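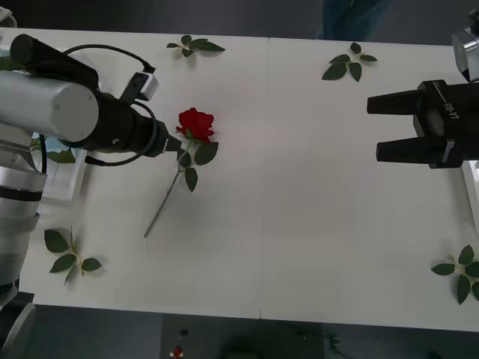 Alari: a collection of fan posts from music and celebrity sites

Version 2. Maintained by Gunnlaugur Gunnlaugsson and Geum-ok Ha.

Alari is a text collection made from the comment sections and fan blogs of small celebrity news sites. Most of the posts are about pop bands and their singers, and some are about actors and television hosts. We made it to study how fans write when they write in a language that is not their first one. Both of us learned English in this way, so the subject is close to us.

What is inside

The collection has 387 threads from 27 sites. A thread is one opening post and all the replies that we were allowed to keep. There are no threads with more than 100 replies. Longer ones were cut after reply number 100, and the field "shortened" is then set to yes.

Files

threads.csv has one line for each thread: thread number, site code, main language, topic, shortened.
posts.csv has one line for each post: post number, thread number, order in the thread, text.
topics.txt explains the topic names. Please read it before you use the topic field, because "tour" and "concert" are separate topics and many people mix them.

All files are in UTF-8. The separator is a semicolon, also in the files with the ending .csv. If your program shows the whole line in one column, change the separator setting.

How the text was prepared

The posts were saved in May with a small tool called Issahaku. After this we removed user names, e-mail addresses and links, and put the words NAME, MAIL and LINK in their place. Names of famous persons were kept in the text. Spelling mistakes, repeated letters and rows of exclamation marks were also kept. Please do not correct them and then report results as if they came from the original files.

The topic of every thread was chosen by Geum-ok Ha. Gunnlaugur read the threads again and marked the ones where he had another opinion. We discussed these and kept one topic for each.

Known problems

The site Primier has far more threads than any other site, so averages over the full collection follow Primier strongly. We recommend to report it separately.

Replies from the site Ramometti have lost their line breaks. Poems and song texts look strange there.

Some jokes between fans are hard to understand without the news of that month, and we did not add explanations.

Permission and use

The collection is free for teaching and research. It may not be used to find out who wrote a post. If you wrote one of the posts and want it removed, send us the site code and a few words from the text. It will be left out of the next version.

Changes from version 1

Double posts removed.
Field "shortened" added.
Wrong site code in the Ramometti threads corrected.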